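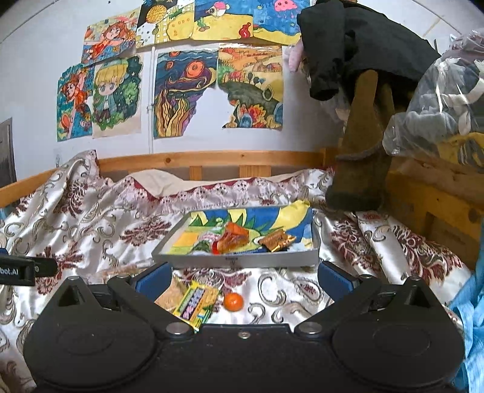
I have written house rules for data collection four times in my life. The first version was two lines long and said to be careful and to charge the batteries. The fourth runs to nine pages, and I'm told people print it out and use it to prop up a monitor at Borerside. I choose to take that as a sign of its solid construction.

What follows is the part of version four that I still believe in. If you collect manipulation demos with hand-held grippers in places where people live, some of it may save you a week. If you work in a lab with a gray table and six colored blocks, I envy you and you can stop reading.

Leave the room alone

Our old rule said to "prepare the workspace." I wrote that, and I meant wipe off the crumbs. Collectors read it the way any decent guest would, and they tidied. They made beds. They squared up books. One very thorough person ironed. We ended up with 400 episodes of homes that looked like a furniture catalog, and a policy that lost its mind the first time it met a wrinkle.

So the rule now says: move what is unsafe, move what is private, and touch nothing else. If there's a jacket hanging on the bed, it stays on the bed. If the kid's drawings are on the wall, they stay on the wall, provided the family is fine with it (more on that below). A loose, shiny bedspread is a terrible surface by every standard I was taught. Things slide on it, it throws highlights, and it bunches up when you push. Good. Beds are like that.

Warrick Henare, who reviews my drafts with a red pen and no mercy, wanted a definition of "unsafe." We went back and forth for most of July. The text we agreed on covers blades, open flame, medicine, anything with a cord under tension, and glass within an arm's length of the task. He also wanted "cats." I said a cat is a scheduling matter. It's in an appendix.

Ask about the walls

Everybody gets consent for faces. Very few forms I've seen say a word about walls, and the camera spends half its life looking at them. School certificates, calendars with appointments on them, a child's name in crayon, mail stuck behind a mirror. Our form now has a separate line for walls and a separate line for hanging things, meaning clothes, bags, and whatever is folded inside the bags if you can see through them.

The household says yes or no to each one. If it's no, we pick a different room. We don't blur. We tried blurring and it got a few frames wrong every time, and a few frames is all it takes. I also don't want a model that thinks the world has smeared patches at eye height.

The other half of that rule is that the yes can be taken back, and that the person who takes it back doesn't have to fill in anything. They send a message, and we delete. It used to be a form with a reference number on it. I'm not proud of that form.

Pick food like you'd have to explain it

Snacks and small fruit are wonderful test objects. They're cheap, the wrappers crinkle and shine, and a little citrus fruit will roll off at exactly the moment you've decided the grip is fine. They are also food, in somebody's home, and the guidelines should say what happens to them.

Ours say: wrapped items or whole fruit only. Clean pads before and after. Nothing that's been gripped goes back to the household unless they ask for it. Nothing with nuts unless you asked first. And collectors don't eat the props until the session is logged as closed, a clause with a history I'm not at liberty to share, except to say that episode 300 of a certain batch has a packet going into a tray and episode 301 was never recorded.

I get complaints that wrapped snacks make for a narrow set. Fair. Dong, which is what we call our object list (the story is long and nobody comes out of it well), caps any one class of thing at a fixed share of a batch. When collectors hit the cap, they have to go find a sock.

Grip width, and the tyranny of the first try

The hand-held rig makes it very easy to cheat without meaning to. Your arm knows things the robot won't. You come in from an angle no mounted arm could reach, you give the package a helpful nudge with the outside of a finger, and the log says success.

The rule in version three was "act like a robot," and people did. They moved in jerks. A few held their breath. Version four is duller:

Start with the gripper open and the target in view.
Keep your free hand behind your back or in a pocket.
Use the inner pads to grasp. If the outside of the rig touches the object, finish the episode and tag it.
If you drop it, keep going and pick it up again.
Stop when the item is let go and still. Count two, then end.

The fourth one is where I've lost the most arguments. Collectors hate keeping drops. Out of one run of 3,000 episodes we had so few failures that I asked if somebody had hired surgeons. They had been deleting the bad ones out of kindness. A polite data set is a useless one, or at least it was for us. Rotader, our logging tool, no longer has a delete button on the collector's side. It has a button that says "this went badly," and people have grown quite fond of it.

Write down what was there before you came

Last one, and the one I skipped for years. Take a still of the surface before you put anything on it, and another when you've packed up. It costs you under a minute. It settles every question about whose pen that is. It also lets you put the bedspread back the way it was, including the lump.

Ziltia, the group two floors up, does this with a checklist of 31 items. I've read it. Item 19 is "confirm checklist." I asked whether they'd ever caught anything with it and was told they'd caught two missing checklists.

Ours is two photos and a signature. In the last 2,000 episodes we've had one real complaint, about a cushion, and the cushion was in the first photo and not in the second, so we went back out to the van and there it was.

Version five is due whenever Warrick gives me the red pages back. He's holding out for cats in the main text. I've offered him a footnote.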